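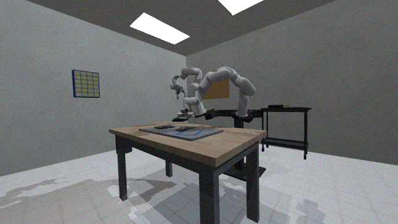 Zino two-arm bench kit: stuff people ask me

What do I get for the money?
Two arms, two grippers, the frame they hang on, and a year of the Cerell simulator, so you can try jobs out on screen first. The bench is up to you. Any sturdy table will do!

Can I practice before my kit ships?
Yes, and please do! I email your Cerell login the same day you order. The sample room is all set up, with a bench, a mat and small parts to move (the blue outline on the mat is the target zone). I ran it 100 times before I plugged in my first real arm, and I still broke a fingertip.

Will a program I made on screen run on the real arms?
Mostly. You'll want to redo the heights, and go slow the first few times. My own bench was 12 mm lower than I'd told the software, oops.

Do I need to know how to code?
Nope. You can drag the arms around and save the spots. If you do like code, there's a plain script window too.

How long is the wait?
Kits leave the Stoltska shop in 14 days, a little longer in April when schools order.

Can I use my Geagea grippers?
The older ones bolt right on. The newer ones need an adapter plate, and I keep a few on the shelf, so just ask.

What if I hate it?
Send it back within a month. You pay the shipping, I refund the rest.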